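Tuesday, Skokham bench

Stamping task for the Farina set, second session. Total stands at 998 kept episodes out of a target of 2000, so we are just short of half.

Changed the prompt sheet this morning. It used to say "stamp the page", which left too much open. Now it names the left or right page, and whoever is running the arm reads it out before starting. Labels go into Prineo straight after each take - yesterday's batch was labelled at the end and two had the pages swapped.

Clutter gets moved every ten takes. Keep the notebook open flat and near the middle, but let the other things wander. Bowl and markers can go either side.

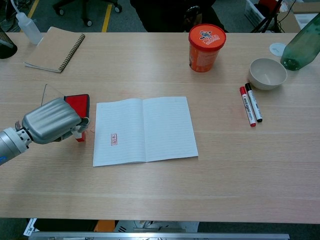 Grip is still the weak point. If the stamp sits crooked in the fingers the mark comes out tilted, and I have been keeping those as long as the whole border prints. Faint ones get tagged separately. Skistell want them left in.

To do: fresh notebook, check the wrist offset again, ask whether drops count as failures or get binned.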